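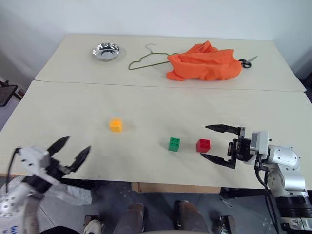 Abb. 5: Arbeitsbereich mit zwei Greifarmen, Bausteinen auf dem vorderen Tisch und Gegenständen auf dem hinteren Tisch

5 Aufzeichnung von Demonstrationen

5.1 Geltungsbereich

Dieser Abschnitt regelt die Aufzeichnung teleoperierter Demonstrationen am zweiarmigen Arbeitsplatz Flanis. Er richtet sich an unterwiesenes Bedienpersonal. Die Inbetriebnahme der Arme und die Kalibrierung der Kopfkamera sind in Abschnitt 4 beschrieben und müssen abgeschlossen sein.

5.2 Vorbereitung des Arbeitsbereichs

1. Beide Tische bündig aneinanderschieben und die Feststeller prüfen.
2. Die Gegenstände gemäß Aufgabenblatt auslegen. Im Aufbau nach Abb. 5 liegen ein gelb-oranger, ein grüner und ein roter Baustein auf dem vorderen Tisch. Auf dem hinteren Tisch befinden sich eine Edelstahlschale, ein Drahtkleiderbügel, ein orangefarbenes Tuch und eine Schere.
3. Das Tuch vor jeder Episode neu ablegen. Eine bestimmte Faltung ist nicht vorgegeben. Überlappungen mit benachbarten Gegenständen sind zulässig.
4. Beide Greifer öffnen und in die Startstellung des Aufgabenblatts fahren.
5. Das Kamerabild in der Aufzeichnungssoftware Bramex aufrufen. Alle im Aufgabenblatt genannten Gegenstände müssen erkennbar sein.

VORSICHT
Quetschgefahr zwischen den Greiferfingern. Bei freigegebenen Antrieben nicht in den Arbeitsbereich greifen. Gegenstände dürfen ausschließlich bei gesperrten Antrieben umgelegt werden.

5.3 Aufzeichnen einer Episode

1. In Bramex die Aufgabe auswählen und die Kennung der bedienenden Person eintragen.
2. Antriebe freigeben und die Bereitschaftsanzeige abwarten.
3. Aufzeichnung starten. Die Arme 3 Sekunden in der Startstellung halten.
4. Die Aufgabe in gleichmäßigem Tempo ausführen. Der nicht beteiligte Arm verbleibt in seiner Startstellung, sofern das Aufgabenblatt nichts anderes bestimmt.
5. Nach dem Ablegen des Gegenstands den Greifer vollständig öffnen und vom Tisch abheben.
6. Aufzeichnung beenden und die Episode als „gültig“, „korrigiert“ oder „verworfen“ kennzeichnen.
7. Antriebe sperren und die Gegenstände für die nächste Episode umlegen.

Hinweis: Ein misslungener Greifversuch führt nicht zum Verwerfen der Episode, wenn er innerhalb derselben Aufzeichnung berichtigt wird. Solche Episoden sind als „korrigiert“ zu kennzeichnen. Zu verwerfen sind Episoden mit Kollision, Bildausfall oder manuellem Eingriff in den Arbeitsbereich.

5.4 Umfang und Variation

Je Aufgabe sind 53 gültige oder korrigierte Episoden aufzuzeichnen. Die Lage der Bausteine ist nach jeder Episode zu verändern, die Anordnung auf dem hinteren Tisch spätestens nach 16 Episoden. Eine einzelne Aufzeichnung darf 900 Sekunden nicht überschreiten. Bei Erreichen dieser Grenze beendet Bramex die Episode und kennzeichnet sie als „verworfen“.

ACHTUNG
Die Schere darf nur bewegt werden, wenn das Aufgabenblatt dies ausdrücklich vorsieht. Sie ist geschlossen am Griff aufzunehmen.

5.5 Abschluss der Sitzung

1. Beide Arme in die Parkstellung fahren und die Antriebe sperren.
2. Die Episodenliste auf fehlende Kennzeichnungen prüfen.
3. Den Datensatz auf den Projektserver übertragen und die Prüfsumme abgleichen.
4. Abweichungen vom Aufgabenblatt im Sitzungsprotokoll vermerken.

Änderungen an den Aufgabenblättern bedürfen der Freigabe durch Mekdes Mekonnen. Störungen der Aufzeichnungssoftware sind Yabsira Mekonnen unter Angabe der Episodennummer zu melden.

Stand: 1. April 2026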